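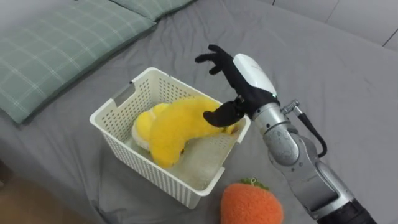
Crisanto Ignacio wrote to us that a robotics club ought to build its own robots from scratch or call itself something else. Fair enough, we get that a lot. We did build our own for a while. They fell over. These days we spend the evenings on the bit we like best, which is getting a hand to pick things up and put them where they belong, and we buy in whatever we can't make.

Home About Sessions Projects Join Contact

About us

We are the Grilura Robotics Club. After-school club first, then an evening club as well, now a bit of both. Ages 14 and up, 40 members on the books, nowhere near that many on a wet Thursday. Based at Ocampo College, top floor, turn left after the music rooms. If you can hear drums you've gone the wrong way.

Started in February with 6 of us and one borrowed cupboard. The cupboard is now ours. So is the shelf above it, please stop putting your bags there.

What we do

Tidying up, mostly. That's this year's project. Name on the entry form is Kenel — pick up soft things from a bed, put them in a basket, leave the bed as you found it. Sounds easy. Soft toys are awful to grip. They squash, they roll, the fur slides about, and a plush banana is a different shape every time you let go of it. The strawberry is rounder and you'd think that would help.

Members work in pairs. One on the arm, one on the notebook, swap halfway. We write down every try including the bad ones, especially the bad ones, and the notebook stays in the room. Last term's had tea spilt on it and we lost two weeks of thumb settings so no drinks on that side please.

Things we've been arguing about lately:

Thumb first or fingers first. Still no agreement. The Monday lot say thumb, press down, then close. The Thursday lot say that just squashes it.

Whether a toy hanging over the rim counts as in the basket. It doesn't. The rules are quite clear.

Whether we should be allowed to move the basket between tries. Yes, at the moment, but write down where you put it.

The competition

We are entering the Nostska Cup again, household tasks class. Teams get nine minutes on a made-up bed with toys they haven't seen before, and 2 goes at it. Last year we came fifth and were pretty pleased. Would of been fourth but we ran over on the second go.

Our practise list closed on 2026-05-17 so if you weren't signed up by then you can still come along and help, you just won't be on the team sheet. Helpers get fed the same as everyone else.

Who can join

Anyone at the college, plus anyone local of the right age with a form signed by a parent or guardian. No coding needed. Some of our best people came from textiles, they know far more than we do about how cloth behaves, and one of them sorted out our wrinkled sheet problem in a single evening (smooth from the middle, don't tug the corners).

You'll be shown the stop button before anything else. Hair tied back, sleeves up, hands out of the way while the arm is on. Ask before you change the settings on someone elses run.

First three sessions are free. After that it's a small termly fee, and if that's a problem just have a quiet word and we'll sort it.

What we need

Soft toys, clean, any size. Fruit and veg ones very welcome. Spare pillowcases. Another table — the long one wobbles. Somebody who is good at making short films for the college open evening.

More to come on this page when one of us gets a minute. Session times are under Sessions, not here, they change too often.

Get our newsletter, once a term, no spam. Enter your email address and press Sign up.

© Grilura Robotics Club Contact Privacy Back to top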